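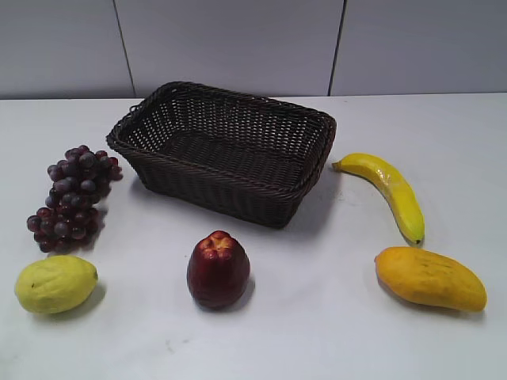 Obstkorb auf dem Esstisch, Zwischenstand

Der alte Drahtkorb ist nach sieben Jahren ausgemustert, die Schweißpunkte am Boden waren durch. Als Ersatz kam ein rechteckiger Korb in sehr dunklem Braun, abgerundete Ecken, leicht ausgestellte Wände, Rand geflochten und dicker als der Rest. Laut Zettel 2 kg Traglast. Für Kunstobst reicht das.

Echtes Obst steht bei uns seit März in der Küche im Kühlen. Auf dem Esstisch bekommt es nachmittags zu viel Sonne, und die Fruchtfliegen waren mir zu lästig. Der Tisch selbst ist weiß und zeigt jeden Fleck. Die künstlichen Früchte habe ich von Hedvika Slanina übernommen, die ihren Laden in Grevau aufgelöst hat.

Reinigung: lauwarmes Wasser, ein Tropfen Spülmittel, weicher Pinsel. Bei den Trauben zwischen die Beeren gehen, dort sitzt der Staub. Kein Alkohol, der macht die Oberfläche stumpf. Den Korb kopfüber ausklopfen, dann mit dem Pinsel durch die Öffnungen des Geflechts. Trocknungszeit bei mir nearly keine, im Sommer knapp 70 Minuten.

Einräumen: die schweren Stücke zuerst, die Trauben zuletzt und so, dass das schmale Ende über den Rand hängt. Die gelbgrüne Frucht, vermutlich eine Zitrone, kommt quer an die Schmalseite.

Offen ist noch die Unterlage. Filz wäre leise, fusselt aber. Muthu Nambiar empfiehlt dünnen Kork, den probiere ich als Nächstes.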